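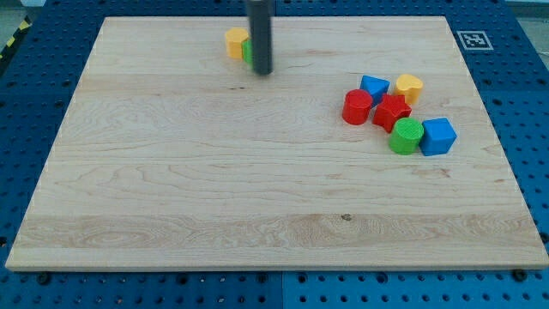
Page last changed: May 8, 2020

By Maja Kalinowski

Search this site Go

The Case for the Plain Board

The Wedley Workshop Association receives a steady number of requests to replace its wooden work boards with plastic sheet. The argument is familiar. Plastic is light, it wipes clean, and one piece looks the same as the next. It is the view of this office that the requests should be declined and that the maple boards should stay in service.

A maple board laid over a perforated bench top gives members a flat and unbroken surface. The holes in a pegboard table are useful for bolts and stops, but small parts fall into them, and paper cannot be marked cleanly across them. The board solves both problems and can be lifted away when the holes are wanted again.

Some members object to the appearance of the wood. The grain runs in waves, the bands differ in shade, and there may be a small knot in plain sight. These are not faults. A knot that is sound and level with the surface does no harm to the work placed upon it, and a board should not be rejected on that account. The Association's purchasing rules have for too long asked for "clear" stock at a higher price, to the benefit of no member known to this office.

Cost deserves a fair hearing. Mr. Nabil Tannous, in his letter to the Association, set the price of a new maple board at $200 and that of a plastic sheet at $40. His figures are accepted. His letter does not mention that a scored plastic sheet must be thrown away, while a scored maple board may be sanded and oiled in an afternoon. The boards at our Hederow branch have been resurfaced many times and remain in daily use.

Care is required. Boards should be stored flat, oiled on both faces, and kept away from heaters. Wet items should not be left standing on them. Members who find an edge beginning to lift should report it to the bench steward and should not attempt to clamp it themselves.

The purchasing rules will be reviewed in June. Written comments may be left at the front desk in Wedley or Hederow.

Shares 40 Comments 3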